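From: Mesfin Weldu
To: herley-allotments list
Subject: Re: [herley] Seed swap, again

Helmut Ruppert wrote:

> I see the seed swap is back on for Tuesday. Last year I came home
> with 62 packets and could read the writing on maybe a third of them.
> One said "green ones." Could we please have some sort of system
> before I plant another row of mystery?
>
> Also, who has the key to the Tuso Street hall?
>
> Helmut

Helmut, the "green ones" were mine. They were beans. If they came up as anything else I'd like to hear about it off list.

The key is at Reisinger's, behind the counter, on the hook with the dead mouse keyring. Ask for it by plot number. They won't hand it over for a name, and plot 3513 doesn't exist, so whoever tried that in June should stop.

As for a system, I have written one. It's short, and I expect it to be ignored by the second person through the door.

1. Labels

Plant name, variety if you know it, year you saved it. If you don't know the variety, write "don't know." A guess in capital letters is still a guess. Pencil, please, the felt tips all ran last time when the tea went over.

2. Sorting

Vegetables together, flowers together, herbs wherever they fit. Squash gets its own spot, well away from anybody who might take it home thinking it won't cross with their pumpkins. A two-tier letter tray does fine for packets. Shoeboxes are also fine, but take the shoes out.
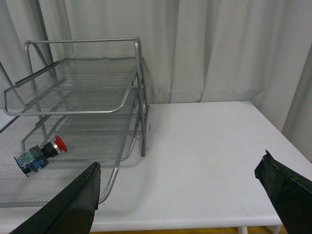
3. Taking things

Take what you'll sow. Two packets of any one thing is plenty, and yes, Helmut, I am looking at your 62.

4. Leftovers

Anything still there at nine goes home with the person who brought it. This includes the Humora tomatoes, which have now been to four swaps and must be older than some of our members.

I can open up at half past six if someone else does the chairs. My back has resigned.

Mesfin
plot by the broken tap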